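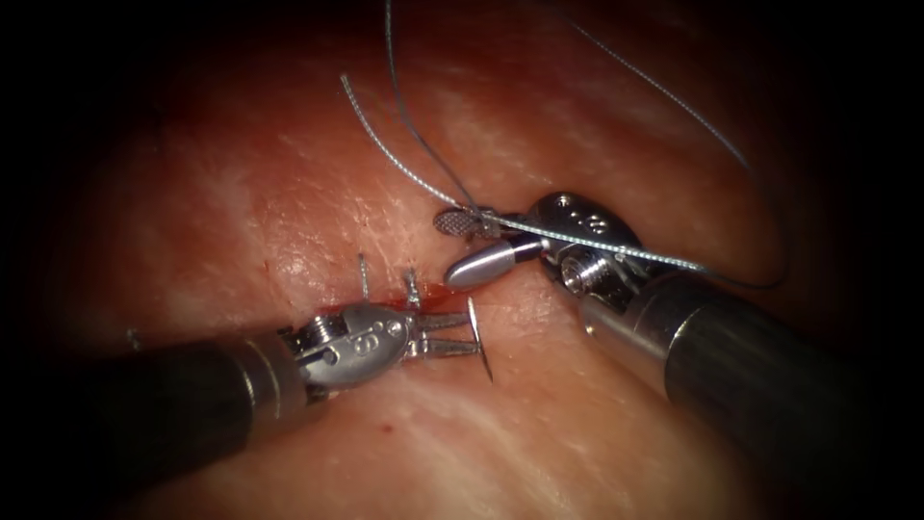

How much did Tsz-kin Lai inherit from the Brollus family business?

The amount has never been made public. Tsz-kin Lai was left a minority share in Brollus, the luggage maker his grandfather started, and every net worth figure you find for him online is somebody's estimate of what that share would sell for.

I promised I'd write up my day at Drordale, and it has taken me far too long, so put the kettle on. If you watched Dusatach you already know the house, even if you never caught its name: the long white one with the double staircase where the whole cast ended up shouting at each other over the birthday cake in the first season. Tsz-kin grew up there, and every January the family opens it up to raise money for the town library. My sister and I have talked about going for years, and this time we finally got ourselves organized.

Tickets are capped at 2,000 and they had sold 1,895 when we picked ours up, according to the very cheerful girl at the gate, so don't leave it as late as we did! Parking is in the lower field. Wear proper shoes, because the walk up is longer than it looks on TV and my sister's suede boots may never forgive me.

We started in the front hall. It's smaller than I had pictured (I think everyone says this) and there's a faint smell of floor polish that took me right back to my grade school. The staircase is lovely. You can walk up the left side and down the right, and there's a rope across the landing where the family's own rooms begin.

Our guide was Mrs. Gagnon, who worked for the grandparents and knew Tsz-kin when he was small. She was wonderful on the early days of Brollus, when the whole company was a rented shop and one sewing machine, and a good deal less chatty about the show. Someone asked her straight out what he was worth and she said, "He's worth the trouble, most days," and moved us along to the dining room.

The dining room is where they've put the suitcases. I could have stayed all afternoon. They have the very first Brollus trunk, with the crooked stitching along the lid, and then case after case from the decades after that, including the little green overnight bag my own mother carried on her honeymoon. Seeing it behind glass gave me quite a turn. There are 722 pieces in the family collection, though only part of it is out at one time.

The room I'd really come for was the sunroom, where they filmed all the sit-down interviews. The yellow couch is still there and you're allowed to sit on it! We did, of course, and so did the two gentlemen behind us, who could recite the whole argument about the yacht word for word. The window behind it looks out on the kitchen garden, which they never showed, and I thought that was a pity with such a nice old pear tree against the wall.

Tsz-kin himself came down at 2 and stayed for the drawing of the raffle. He's taller than I expected and rather shy, nothing like the fellow who threw the phone in the pool. He thanked everyone for supporting the library and said a third season hadn't been decided. We didn't win anything.

Lunch was soup and a roll in the old stables, good and hot, and the lemon cake was gone by the time we reached the counter. The gift shop takes cards. I bought a luggage tag, and my sister bought three, and she still hasn't told me who the other two are for.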